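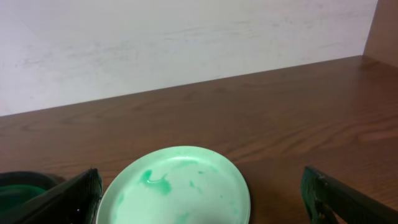
Dish cell: the gripper pads, ribbed on the inner face, with green residue on the plate between them.

The dish-handling cell at Tapley has a new cleaning and checking routine, in use from September. It covers the two arms, their grippers and the wrist cameras. The arms share one mounting rail, and the tray is set on the table within reach of both.

The main change concerns the gripper pads. Residue collects in the ribs and alters the grip on a smooth rim. Pads are now wiped after every 14 cycles with a damp lint-free cloth, working along the ribs. Solvent is not to be used, as it hardens the pad material. A pad that still slips on the test plate after wiping is replaced, and its partner on the same gripper is replaced with it. Spares are in the Kultine drawer, which holds nine pairs at present.

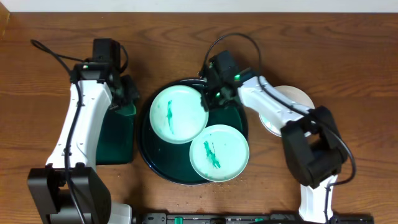 Right gripper over the tray, left gripper against the dark green container. Wrist cables are left with a free loop above the forearm links.

Cable loops are checked at the start of each shift. With the arm at full reach the loop should stay slack, and it must not touch the elbow joint when the arm folds back. Clips on the rail are pressed home by hand. If a cable has to be re-routed, the arm is powered down and the wrist is moved through its range by hand before restart.

The table is wiped between runs. Droplets under the tray let it creep, and the stored tray position is only good to 3 mm. After any move of the tray, run the position check in Numness twice and compare the results. If they differ by more than 2 mm, repeat the tray set-up from step one.

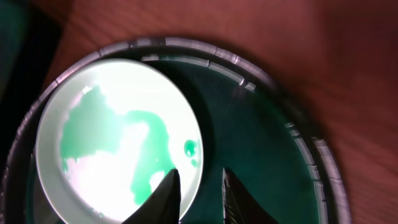 Wrist camera view of the fingertips in the tray, the left one over a white dish.

Wrist camera lenses are cleaned with dry tissue only. Exposure is set against a white dish, with the room lights on. Palow will supply revised finger covers later in the year; until then the present covers stay in service. Faults go in the cell log, with the arm (left or right) stated.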